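Turkorgate

Turkorgate is the popular name for a fault in the wrist drives of the Løken surgical robot, and for the long argument that followed it at the teaching hospital in Priddale. The fault came to light on 28 January 2022 during a suturing exercise on a tissue model, and it led to the recall of 42 instruments. The name comes from Turkor, the small workshop that supplied the drive cables. No patient was hurt.

Background

The Løken system was built at Lillden for fine sewing work in tight places. A surgeon sits at a console and moves a pair of handles, and the instruments copy those movements on a much smaller scale. Each one ends in a jointed wrist worked by thin cables running back through the shaft, and, as with a bicycle brake, a good deal depends on those cables keeping their tension. Priddale had taken delivery of its system the previous July and was, by all accounts, very fond of it.

The fault

The trouble showed itself as what the operators came to call "creep." A surgeon would close the jaws on the thread, hold the handle perfectly still, and the wrist would go on turning by itself for a moment before settling. On a wide, open surface this might pass for an unsteady hand. Along a seam, where two instruments work almost tip to tip, it could pull a stitch through the edge of the tissue or bring the jaws together with a click.

Suturing along a seam with two wristed instruments

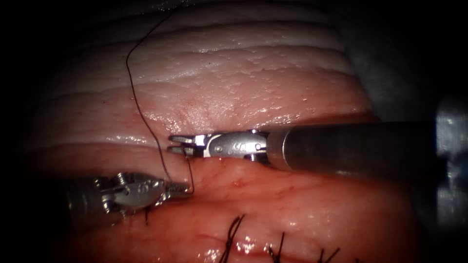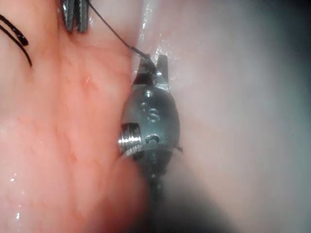
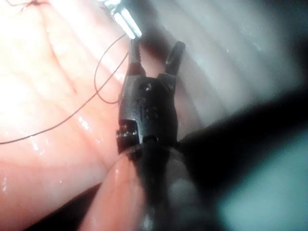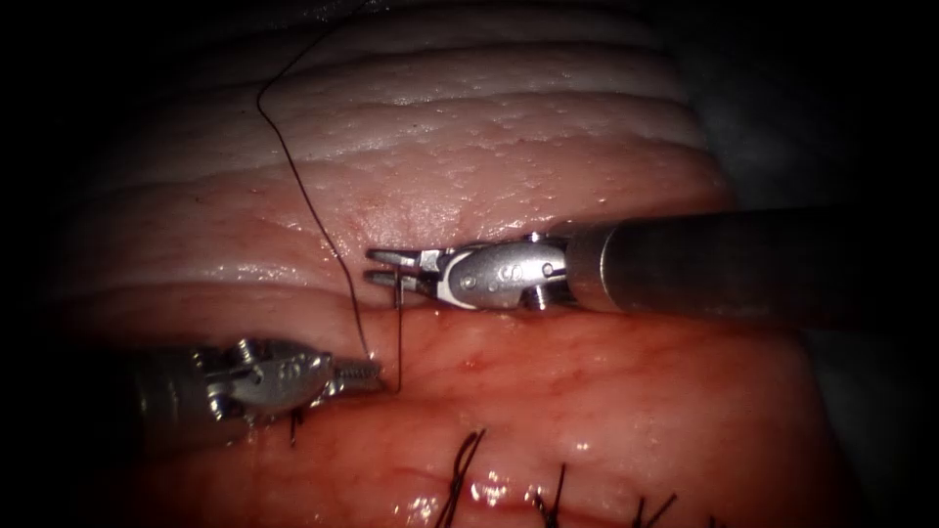 Investigation

Mirjam Hämmerli, an engineer at Lillden, was sent to Priddale to look into the matter and stayed a good deal longer than she had packed for. She had the operators repeat the same stitch 74 times with a suspect instrument, and the wrist crept on 35 of those tries. The error log recorded 3 of them. The software compared the handle with the motor, and the motor was exactly where it ought to be; the slack lay further along, in a cable that had stretched near its end fitting.

Her report traced the stretching to a change in the way Turkor finished the cables before shipping. It also had some plain words for Lillden, where a warning from the test bench had been filed under cosmetic complaints and left there through the autumn.

Response

Lillden called back every instrument with a cable from the affected batches and paid for the replacements. A tension check was added to the start-up routine, in which each wrist is bent against a soft stop and the motor current is read on the way. An instrument that fails the check is locked out and cannot be used until it has been serviced.

The check was not loved at first, as it added a wait before every session, and a few surgeons at Priddale grumbled that they could feel a slack wrist perfectly well for themselves. It was later shortened and has stayed in every version of the Løken software since.

See also

Cable-driven mechanisms
Needle driver
Backlash (engineering)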